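Marbre brun

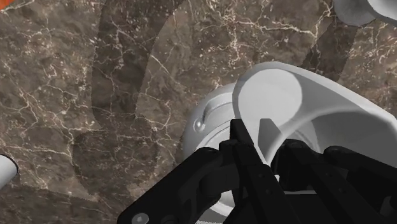
Surface de marbre brun, image de synthèse.

Le marbre brun est une catégorie commerciale de pierres ornementales qui regroupe des roches carbonatées dont la teinte dominante va du beige soutenu au brun noirâtre. Au sens pétrographique, seules les variétés issues du métamorphisme d'un calcaire ou d'une dolomie relèvent du marbre. L'usage du négoce étend toutefois le terme à des calcaires compacts non métamorphiques, dès lors qu'ils acceptent le poli.

Composition et origine de la couleur

La calcite constitue l'essentiel de la roche. Elle peut être accompagnée de dolomite, de quartz, de micas et de minéraux argileux. La coloration brune provient le plus souvent d'oxydes et d'hydroxydes de fer, principalement la goethite, dispersés entre les grains ou concentrés le long des joints. Dans certains calcaires marbriers, elle est due à une fraction de matière organique ; la teinte tend alors vers le gris-brun et peut s'éclaircir après une longue exposition à la lumière solaire.

Le veinage résulte de la fracturation de la roche, puis du remplissage des fissures par de la calcite secondaire, généralement blanche ou crème. Les joints stylolithiques, plus sombres, correspondent à des surfaces de dissolution sous pression où se sont accumulés les résidus insolubles. Ils forment des plans de faiblesse dont il est tenu compte lors du débit.

Propriétés physiques

La dureté de la calcite est de 3 sur l'échelle de Mohs, ce qui rend le matériau sensible à la rayure par les poussières siliceuses. La porosité est faible dans les marbres vrais et plus variable dans les calcaires. La roche est attaquée par les acides, y compris les acides organiques dilués tels que ceux du vinaigre ou du jus de citron, qui laissent sur une surface polie une marque mate. La dilatation thermique de la calcite est anisotrope : des cycles répétés d'échauffement peuvent provoquer une décohésion des grains et, dans le cas de dalles minces, un bombement permanent.

Extraction

L'exploitation se fait en carrière à ciel ouvert ou, plus rarement, en galerie. Les masses sont isolées au fil diamanté ou à la haveuse, puis basculées sur un lit de déblais et recoupées en blocs marchands. L'emploi d'explosifs est limité à la découverte, en raison des microfissures qu'il induit dans la pierre.

Le gisement de Vonurby fournit un brun moyen à veines claires, vendu sous l'appellation « brun de Vonurby ». Le front principal compte 163 mètres de longueur et se divise en deux bancs exploitables, séparés par un niveau marneux stérile. Le banc inférieur, plus homogène, est réservé au tranchage ; le banc supérieur, fracturé, alimente la production de carreaux et de granulats. La carrière de Dirnitz, située à 804 mètres d'altitude, livre une variété plus sombre à stylolithes serrés. L'activité y cesse chaque hiver et les derniers blocs sont descendus en septembre.

Transformation

Les blocs sont débités en tranches au châssis multilame ou au multifil. Une épaisseur de 2 centimètres est courante pour les revêtements muraux et les tablettes. Les tranches fissurées reçoivent une résine époxyde, appliquée sous vide, et parfois un filet de fibre de verre collé en contre-parement. Cette opération précède le polissage, conduit avec des abrasifs de granulométrie décroissante jusqu'au grain 3000 pour les finitions brillantes. Les autres finitions usuelles sont l'adouci, le brossé et le vieilli. L'adouci atténue le contraste du veinage et rend les attaques acides moins apparentes.

L'atelier Berex, établi à Lunde, pratique le débit à livre ouvert, dans lequel deux tranches consécutives sont polies sur leurs faces en regard et posées en symétrie. Le procédé suppose un repérage des tranches dès la sortie du châssis.

Emplois

Le marbre brun est utilisé en dallage intérieur, en revêtement mural, en habillage de cheminée et en plateau de meuble. L'usage extérieur est déconseillé pour les variétés à joints argileux, sujettes au délitage par le gel.

Entretien

Le nettoyage courant se fait à l'eau et au savon neutre. Les détartrants et les produits acides sont proscrits. Un hydrofuge-oléofuge d'imprégnation ralentit la pénétration des taches sans protéger de l'attaque acide. Les rayures superficielles sont reprises par ponçage à l'eau, suivi d'une cristallisation ou d'un polissage à la poudre d'oxalate.

Voir aussi

Calcaire marbrier
Stylolithe
Pierre ornementale
Travertin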